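共用作業室 安全点検表(点検者所見付き)

施設名:サロフ(Sallov)会館 東棟
対象範囲:共用作業室、付属倉庫、給湯室および接続廊下
点検実施日:28/07/2022
前回点検からの継続案件:2件
対象延床面積:1,396平方メートル
点検項目総数:53項目(本書には所見を付した項目を中心に抜粋して掲載する)

判定区分
適:基準を満たしている。
要観察:直ちに支障はないが、次回点検時に再確認を要する。
要是正:期限を定めて改善を求める。
該当なし:当該設備が設置されていない。

1 避難経路および出入口

1-1 主出入口の扉が内側から鍵なしで開放できること
判定:適
所見:開閉動作は円滑であった。ドアクローザーの速度も前回調整時の設定を保っている。

1-2 避難通路の有効幅が確保されていること
判定:要是正
所見:接続廊下の北側に、印刷物の入った段ボール箱および折りたたみ椅子が仮置きされていた。搬入日の一時的な措置との説明を受けたが、前回点検でも同じ位置に物品が置かれており、継続案件の一つとして扱う。置き場を付属倉庫に改め、廊下側の床面に区画線を設けること。是正期限は9月末日とする。

1-3 誘導灯が点灯し、視認を妨げるものがないこと
判定:適
所見:非常電源への切替試験においても点灯を確認した。西側の誘導灯の下部に催事案内が掲示されていたため、点検中に掲示位置を変更させた。

1-4 避難経路図が現状の間取りと一致していること
判定:要是正
所見:給湯室横の掲示は、間仕切り変更前の図面のままである。アラ(Ala)設計室より改訂図の提供を受け、差し替えること。多言語併記の要否については、施設管理規程の定めに従い利用者部会において協議する。

2 消火設備

2-1 消火器が所定の位置に設置されていること
判定:適
所見:設置台帳と現物の位置が一致した。付属倉庫の1本は棚の増設により取り出しにくくなっていたが、点検当日に棚側を移動して解消した。

2-2 消火器の使用期限、圧力および外観
判定:要観察
所見:圧力はいずれも正常範囲にある。給湯室の1本は底部に軽度の錆が認められる。床面清掃の水分が残りやすい位置であるため、設置台の使用を推奨する。

2-3 屋内消火栓の扉前に物品が置かれていないこと
判定:適
所見:なし。

2-4 感知器の作動および表示盤の動作
判定:適
所見:加熱試験および加煙試験を実施し、表示盤の区域表示と実際の設置場所が一致することを確認した。区域名の表記に旧室名が残っているため、次回の保守作業の際に改めることが望ましい。

3 電気設備および配線

3-1 分電盤の周囲に作業空間が確保され、回路名が表示されていること
判定:要是正
所見:回路表示札のうち、作業室南側に対応するものが退色し判読できない。札を更新すること。盤の扉の施錠状態は良好であった。

3-2 コンセントおよびプレートに破損、変色、緩みがないこと
判定:適
所見:目視および手触りにより確認した。倉庫内の未使用コンセントには埃の堆積があり、その場で清掃を行った。

3-3 延長コードの使用が規程の範囲内であること
判定:要観察
所見:規程では、延長コードの常設使用および多段接続を禁じている。多段接続は認められなかったが、給湯室の冷蔵庫が延長コードを経由して受電していた。壁面コンセントへの直接接続に改めるよう、当日口頭で指導した。

3-4 床面を横断する配線に保護措置が講じられていること
判定:適
所見:配線用保護カバーの端部に浮きはない。催事のたびに敷設と撤去を繰り返す箇所については、両端の固定状態を使用前に確認するよう、利用手引きへの追記を求める。
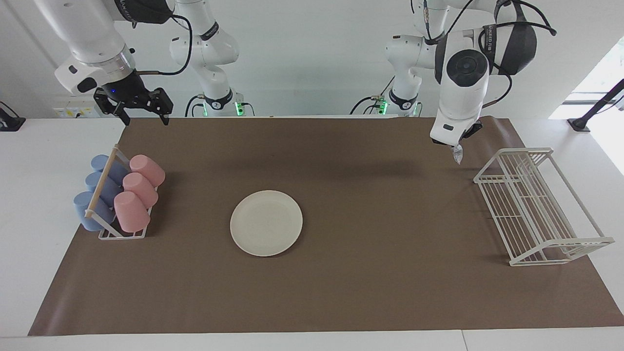
3-5 漏電遮断器の試験釦による動作確認
判定:適
所見:全回路について動作を確認した。試験の実施に先立ち、利用者への停電予告を前日までに掲示する手順となっているが、今回は掲示が当日の朝となった。次回以降は手順どおりとすること。

3-6 照明器具の点灯および固定
判定:要観察
所見:廊下東端の器具に、点灯直後のちらつきがある。安定器の経年によるものと推定される。器具の更新計画に含めるか、単独で交換するかは、施設管理課の判断による。

4 棚、什器および保管物

4-1 棚が壁または床に固定されていること
判定:要是正
所見:付属倉庫に新設されたヤイデル(Jider)製の棚2台に、転倒防止金具が取り付けられていない。納入時の付属品は倉庫内に保管されている。取付けが完了するまで、上段への物品の収納を禁止する。

4-2 棚の耐荷重表示および積載状況
判定:適
所見:1段あたり200キログラムの表示がある。収納物は紙類と清掃用品が中心で、表示を超えるおそれは認められない。重量物は下段に置かれていた。

4-3 可燃性または揮発性の物品が適切に保管されていること
判定:適
所見:塗料および溶剤は施錠できる保管庫に収められ、受払簿の記載と現物が一致した。受払簿の様式に返却時刻の欄がなく、運用上は備考欄に記入されている。様式の改訂を検討されたい。

4-4 机および椅子に、がたつき、割れ、突起がないこと
判定:要観察
所見:椅子のうち数脚に脚端キャップの欠落がある。床材の損傷と騒音の原因となるため、補充品が届くまで使用を控え、倉庫奥に分けて保管すること。

5 給湯室および衛生

5-1 給湯器の排気口が塞がれていないこと
判定:適
所見:屋外側の排気口周辺の植栽は剪定済みである。

5-2 ガス漏れ警報器の有効期限
判定:要是正
所見:本体に表示された有効期限が年内に到来する。サボー(Szabó)設備との保守契約に交換作業が含まれているか確認のうえ、含まれない場合は別途手配すること。

5-3 流し台排水口および床面の状態
判定:適
所見:排水は良好である。流し台下の収納に水漏れの痕跡はない。

5-4 救急箱の内容品および期限
判定:要是正
所見:消毒液および冷却材が期限を過ぎていた。前回点検からの継続案件の二つ目である。内容品一覧を蓋の裏に貼付し、補充の担当部署を明記すること。

6 換気および室内環境

6-1 換気扇および給気口の作動
判定:適
所見:作業室の換気扇は強弱とも作動した。給気口のフィルターには埃が認められたが、清掃周期の範囲内である。

6-2 温度および湿度の記録
判定:要観察
所見:記録は継続されているが、閉館日の翌日に空欄が目立つ。記録者の引継ぎ方法を確認されたい。空調機の設定温度は利用者が任意に変更できる状態であり、夏季の運用については施設管理課から別途通知がある。

7 鍵および非常連絡

7-1 鍵の貸出簿が整備されていること
判定:適
所見:貸出および返却の記載に欠落はない。合鍵の本数は台帳と一致した。

7-2 非常連絡先の掲示が最新であること
判定:要是正
所見:夜間連絡先の番号が、受付窓口の移転前のものである。主出入口、給湯室、倉庫の各掲示を同時に差し替えること。1か所のみの差し替えは誤連絡の原因となる。

総合所見

避難および消火に関する設備は、おおむね良好に維持されている。一方で、掲示物および表示札の更新が設備の変更に追いついておらず、要是正とした項目の多くがこれに該当する。改修または移転を伴う工事を発注する際は、関連する掲示の更新を工事完了の条件に含めることが適当である。

継続案件の2件については、是正期限を再設定したうえで、完了時に写真および担当部署の確認印を添えて報告を求める。期限までに完了しない場合は、理由および代替措置を書面で提出すること。

本書の写しは東棟受付および施設管理課に備え置く。判定に異議がある場合は、受領後2週間以内に所定の様式により申し出ること。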